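Subject: Re: [flooring] Seams and cleaning method, speckled carpet, ground floor

On Saturday's digest the following was asked:

> We are replacing worn carpet in two rooms at the Drudska building and
> have been offered a gray speckled product from Imero. Does anyone
> have it, or something close, under daily use? I am mostly interested
> in how it hides soil and whether patches show after a couple of
> years. The supplier's sheet says to extract every 4 months, which
> seems frequent for an office.

We have a gray speckled carpet at Huvmont, though I can't say whether it came from the same mill. The order was 1,114 square feet including waste, glued down directly with no pad. Comments below apply to that installation only.

Soil hiding is good. The speckle breaks up lint and fine grit well enough that you can't go by appearance when deciding to vacuum, so we went to a fixed schedule of 5 passes a week in the traffic lanes and 2 elsewhere. Coffee still shows.
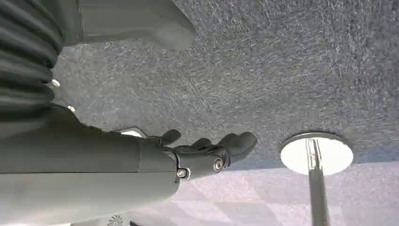

Huvmont, 9 December 2023

Patching: keep your offcuts from the original roll. We cut one patch from a later dye lot and it reads as a darker square from the doorway, less so from directly overhead. Match the pile direction before you match the speckle. The pattern is random enough that the speckle takes care of itself - the direction doesn't.

Extraction every 4 months is more than we do. We run a low-moisture encapsulation clean in between and extract once a year, in February, when the rooms can be left to dry over a weekend. Too much water on a direct glue-down can loosen the seam edges. Ours lifted in one spot near a door and had to be re-glued and rolled.

One question back to the list: has anyone used the Abdel Hamid seam sealer on a low loop pile? The can gives a cure time for cut pile only, and I would like a figure before we open the next seam.

--
Huvmont building services
To unsubscribe, send a blank message with "unsubscribe flooring" in the subject line.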